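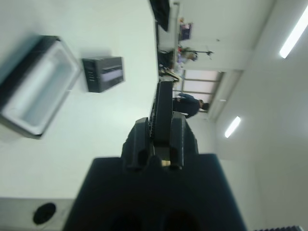 Boxes, trays and cases: the sorting table at Wandonen

Welcome to our small gallery page. Wandonen is a storage and re-packing workroom, and most of what we do happens on white tables. People bring us small goods which have lost their proper box, or which sit in a box too large, and we find for each one a place where it fits. The stock list stands now at 2,539 items. A good part of them is black, so the white tabletop is a great help to the eyes.

We began these pages in July, after several customers asked how the work is organized. The first page was about shelves and the second about labels. For this one we stay at the table, with the flat things: open trays, small boxes, cases with a window in the top.

Some words about the trays. We like a tray with rounded corners inside, as dust does not collect there and a cloth goes around easily. The pale colour inside is also our preference. A dark part on a dark ground is found late, or it is found on the floor.

The Kodine order was the largest of this season, with 92 cases to check and put in rows. We laid them in groups of 12 and left a free strip of table between the groups. The Dollance order came directly after it and was much smaller, 40 pieces, but every piece had a different size and we were slower with it than we had hoped.

Next to the table is the labelling corner. Each small box gets its label in the middle of the widest side, straight, with the same space above and below. It is a modest rule, but it makes a full shelf pleasant to read.

A case with a window. A black flat case held level, close over the white table, with thin upright parts showing through the top.
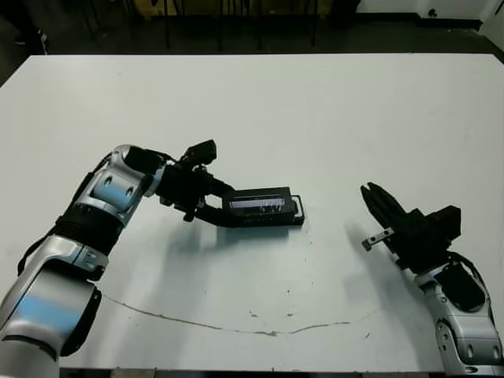
Is it better to store flat cases lying down or standing on the edge?

Lying down is our usual way, in low piles with the window to the top, so that the contents can be checked without opening. We stand them on the edge only when the shelf is narrow, and then with a divider after every few cases.

The next gallery page will show the drawers from the Tse order, with their inserts and the grey felt we cut for them.

Page updated November 3, 2020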